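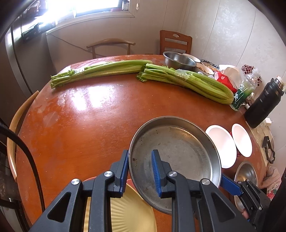 Part-time cataloger, vintage dinnerware

Cullora buys and sells American dinnerware from the 1930s through the 1960s. We are looking for a part-time cataloger to work through a large estate purchase that arrived in April. It comes to nearly 400 pieces, mostly solid-color everyday ware, with a smaller group of hand-painted serving pieces.

The work
You will unpack, wash, identify and grade each piece, then write the listing. Identification means reading the backstamp or mold mark, measuring the diameter and height, and matching the glaze to our color charts. Many pieces are unmarked, and those have to be placed by foot ring, weight and shape. Grading covers chips, flea bites, crazing, utensil marks and glaze skips. Repairs are checked under UV light before anything is priced.

Listings run to a short paragraph. We use plain wording and we list every flaw - buyers return things when we don't. Records are kept in Skirar, our inventory program. You don't need to know it already, and training takes an afternoon.

Hours and pay
Four days a week, flexible start between 8 and 10 a.m. Pay is $34 an hour. The position runs three months and may be extended if the Gunda and Trnka lots come in as planned. One Saturday a month we have a table at the regional show, and help there is paid at the same rate.

What we need
You should be able to tell earthenware from semi-porcelain by hand and have some experience with at least one American pottery line. Collectors are welcome to apply, as are people from auction houses, antique malls or museum storerooms. You must be able to lift a packed carton and stand for part of the day. Good color vision matters for the glaze work.

A degree is not required. Staff may not bid on or buy pieces from a lot they have cataloged until it has been listed for 30 days.

To apply
Send a resume and one sample description of a plate, bowl or pitcher you own or have handled, including its condition. Address it to Sihan Dong at the shop, by mail or through the contact form. Please don't send pieces for appraisal with your application.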